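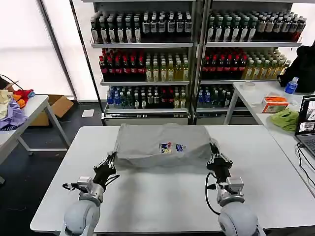 Open day shows two-armed robot folding laundry

Visitors to the Lullberg Centre for Applied Automation watched a two-armed robot fold T-shirts on Friday, as the Centre opened its demonstration hall to the public for the first time since it moved into its present building.

The open day, held from 10 am to 4 pm, was organised by the Centre together with Wuyts, the textile services company that supports its research on the handling of soft goods. Admission was free. Guests included families from the neighbourhood, secondary school classes, staff from local laundries and care homes, and representatives of several firms with an interest in the work.

Géza Barta, Director of the Centre, welcomed the first group of visitors in the foyer. He thanked the staff for preparing the hall during a busy month and said that public access would become a regular part of the Centre's calendar.

"Much of what we do is paid for by the community, and the community is entitled to see it at close range," Mr Barta said. "Visitors will see the robot do well at some things today. They will also see it make mistakes, and our staff will be pleased to explain those as well."

Folding proved to be the most popular of the demonstrations. The robot works at a white table with a gripper on each arm, each gripper having two black fingers. It takes a garment by its corners, lays one part over another and sets the result down. Staff brought garments to the table one at a time, and visitors were invited to stand beside the operator's desk to follow the work.

Tímea Oláh, who leads the Centre's soft goods group, gave a short talk before each session. She explained that cloth is among the most difficult materials for a robot to handle. A metal part or a bottle keeps its shape when it is lifted. A shirt does not, and it may lie in a different way each time it is put down. The robot must find the corners again at every step, and it must judge how firmly to pull.

"People fold a shirt while they are thinking about something else," Ms Oláh said. "When we began to break the task into parts, we found that a great deal of it had never been written down. How far do you lift the cloth? When do you let go? We have had to answer each of those questions, and the answer for a cotton T-shirt is of little use for a fleece jumper."

The group has worked mainly with T-shirts so far, in a range of colours and sizes. Printed shirts have been included on purpose. According to Ms Oláh, a print can help the system tell the front of a garment from the back, but it can also be mistaken for a crease or an edge when the light changes.

Speed is not yet a priority. Several visitors remarked that they could fold a shirt in far less time, and Ms Oláh agreed with them. The aim at this stage, she said, is a fold that would be accepted by a customer, carried out without a person having to step in. Work on speed will follow once that result can be repeated across a full basket of mixed clothing.

Wuyts was represented by members of its operations team, who answered questions about the possible use of such equipment in commercial laundries. Sheets and towels are already folded by machine in many plants, they noted, and those machines are fed with large numbers of items of the same kind. Personal clothing from hospitals and aged care homes is a different matter. It arrives mixed, it must be returned to the right person, and most of it is still folded by hand. The company does not expect to place a robot of this type in one of its laundries in the near future, and said that any trial would be discussed with employees beforehand.

Questions about employment were raised in each of the public sessions. Mr Barta said that the Centre took such questions seriously and had asked laundry workers to advise the project from its first weeks. Their comments have already led to changes. The group had at first taught the robot a fold in thirds, and dropped it after being told that shirts folded in that way tended to open when stacked on a trolley.

The hall is also used for the Centre's retail handling program, and stocked drink shelves stand behind the folding table. Staff from that program were present throughout the day. They described their work on the picking and replacing of bottled drinks, which is carried out under a separate agreement with Grosano. No retail demonstration was given on Friday, but visitors were able to speak with the team and to put their names down for a session later in the year.

School groups were received in the morning. After watching the robot, students were asked to write instructions for folding a T-shirt and to pass them to a classmate, who had to follow them to the letter. The exercise was prepared by the Centre's education office and caused a good deal of laughter. A teacher's guide to the activity is available on request, free of charge, and may be copied for classroom use.

A total of 14 students also took part in a workshop on robot safety, held in the second-floor seminar room. They learned how a working area is marked out, what an emergency stop does, and why operators are trained before they may stand within reach of a moving arm. Each student received a certificate of attendance from Mr Barta.

In the afternoon, Ms Oláh took part in a public discussion on household robots, chaired by the editor of the regional technology bulletin Jiseo. Members of the audience asked when a folding robot might be available for the home, and what it might cost. Ms Oláh declined to name a year or a price. A home, she said, is a harder place to work than a laundry, with less room and poorer light, and with children and pets moving about. She expected that the first useful machines would be found in shared facilities, where trained staff are close at hand.

One member of the audience asked whether the robot could pair socks. Ms Oláh replied that the group had tried, and that the work would continue.

The Centre thanks all who attended, and the staff who gave up their lunch break so that an additional folding session could be held. Visitors who were unable to enter the hall during the busiest part of the afternoon have been offered priority places at the next event.

Guided tours of the demonstration hall will be offered again in August. Tours last two hours and include a talk by a member of the research staff. Groups are limited in size for reasons of safety, and children must be accompanied by an adult. The hall is on the ground floor and is fully accessible by wheelchair. Bookings may be made at the reception desk or through the Centre's website.

Laundries, care homes and other organizations wishing to donate clean, used clothing to the soft goods project are asked to contact the research office before making a delivery. Fleece, knitwear and children's sizes are especially welcome. Items with pins, badges or loose buttons cannot be accepted.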